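Home | List Archive | Threads | Subscribe

Last updated: 29th June
Posted by the Farero club list moderator

> The dumpling task is ready for the Hutovent open day. We have 350 demos
> and the arms handle the steamer fine. I vote we lock it in.

I'm not there yet. I went through the wrist views again, and I'd like us to slow down before we lock anything.

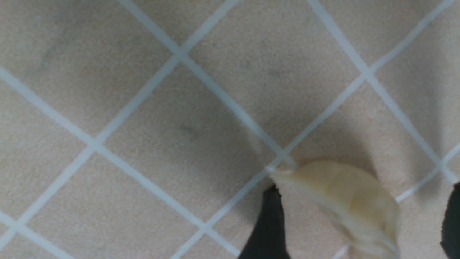 Wrist view, pale curved piece between the fingers.

My trouble with a grip like that is how little it tells us. Holding a piece is the easy half — putting it down where we said we would is the half people will judge. And 350 demos is a lot of evenings, but Drilier told us to expect 3,000 for a two-arm task.
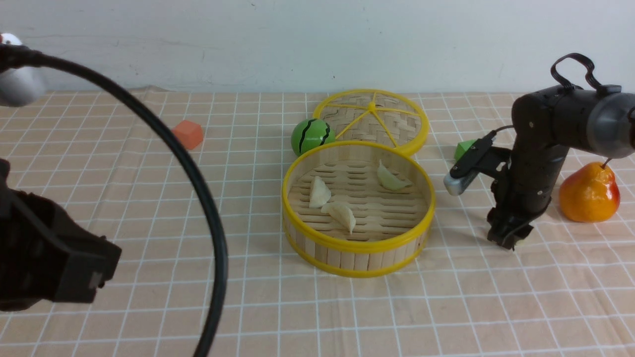 Both arms at the table, three dumplings in the basket.

I also don't trust a success rate measured with the same fruit and cubes on the cloth every time. Move the pear and run it again, please.

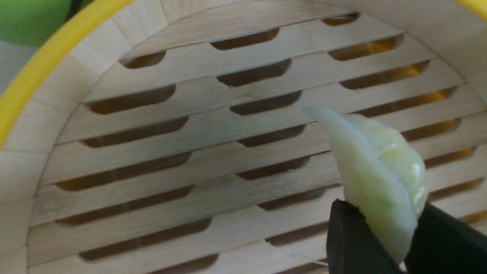 Adams, October

That's when the open day is, so we have time to do this right. The pleated edge worries me. I'd want 22 clean runs in a row, with nobody touching the basket between them, before I stood next to this thing in public.

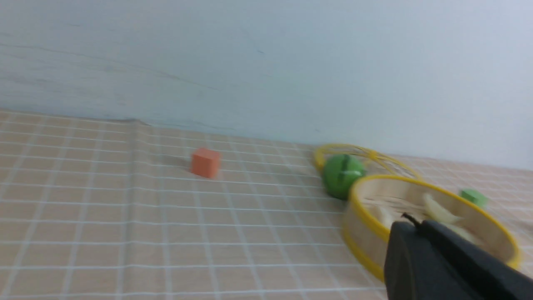
What I'd want before a vote

- Both arms restarted cold, 4 times
- Lid moved to the other side
- Failed runs posted to the list too

I'm a no until then.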